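The Drum

17 shares · 2 comments

Demetrius Haddad read the procedure twice before he sat down.

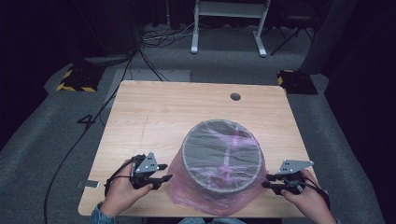 The procedure was one page long. Item under wrap to be placed at the center of the table. Wrap to be removed without cutting. Item to be identified, weighed and entered in the register by the end of the day, which on a Friday in October meant five o'clock.

The wrap was pink film, thin enough to see through and pulled tight across the top. Under it was a dark grey disc with a paler rim. Boateng, who had the desk across the hall, believed it was a drum. The delivery note said "container, round." The sender was given as Hevura, and Hevura had stopped answering its phone in the spring.

Haddad had processed some 3,000 items for Drernau. He classed them by how they came out of their wrapping. Glass came out slowly. Tinned goods came out at once. Personal effects came out in whatever order the family had packed them, and he had learned to write that order down.

He started with the loose film at the bottom, where it lay in folds on the tabletop. The correct method was to find the open end and work upward. He followed one fold for a hand's width and lost it under another. He went back and tried the next. Film of this type keeps a crease after it has been flattened, so a fold that has been checked looks much the same as one that has not.

At 60 minutes he made an entry. "Open end not located. No change in item."

Boateng came in with coffee and stood by the door.

"Have you tapped it?"

"Tapping isn't in the procedure."

"It isn't ruled out."

Haddad tapped it with one knuckle, near the middle. The sound was short and low. He waited. A second sound came back, the same length, slightly quieter.

Boateng put the coffee down on the carpet, there being nowhere else he wanted to put it.

"That's the table," he said.

"The table is wood."

"Do it again."

He did it again, two taps this time. Two came back. Haddad picked up the register and looked for the right column. There was one for condition, one for weight and one for remarks. He wrote "responds" under remarks, then moved it to condition. Under sender he crossed out Hevura and wrote Todus, the last address on the route slip, with a query mark.

Then he turned the page of the procedure over, in case there was something on the back.

Share this story · 17
Comments (2)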